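Talks & Handouts

Speaker notes, evening talk, art history group
Last updated in May

Okay, slow down, you always rush the start. Say hi, thank Monique Delaunay for the loan of the projector and the good chair.

So! Tonight is woodcuts, and mostly it's about why I fell for them. I came to printmaking backward, through a box of 149 loose prints I was asked to sort one winter. I knew painting. I knew nothing about ink. By the second evening I was hooked (my kitchen table has never recovered).

Start with the basics. You cut away what you want to stay white, and the wood you leave standing takes the ink. Hold up the pear block here and pass it down the left side first. Ask people to run a thumb along the edge of a line. 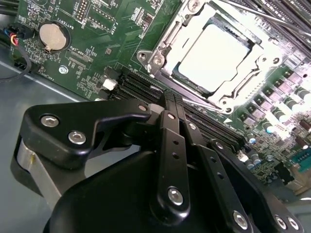
Then Dürer, and don't skip him just because everybody knows the rhinoceros. He never saw the animal! He worked from a sketch and a written account, and he gave it armor plates and a little extra horn on the shoulders. People copied that thing for generations. I love that. Give them a minute to look at the legs, all those scales.

Point out that he probably didn't cut most of his own blocks. He drew, and skilled cutters did the knife work. If someone asks whether that makes it less his, say yes and no and let them argue for a bit. Nayeli Tapia will have an opinion, she always does.

Jump to Japan. Same idea, very different feel: water-based inks, a hand-rubbed print, a separate block for each color. Talk about the grain showing through in Hiroshige's skies, and how the printer wiped the ink by hand to get that fade from dark blue to nothing.

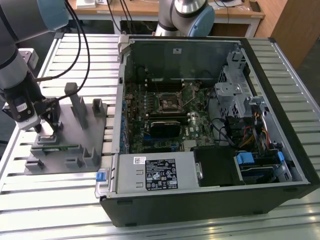

Part Two: Color and the Moderns

Drink some water. Now Gauguin, then Munch. Munch sawed his blocks into pieces with a fretsaw, inked each piece separately and fitted them back together like a jigsaw. Wait for the "ohhh," there's usually one.

Show the two versions of The Kiss side by side if time allows. If it's past 9, go straight to questions. Handouts are on the table by the door, and the pear block comes back to me, please!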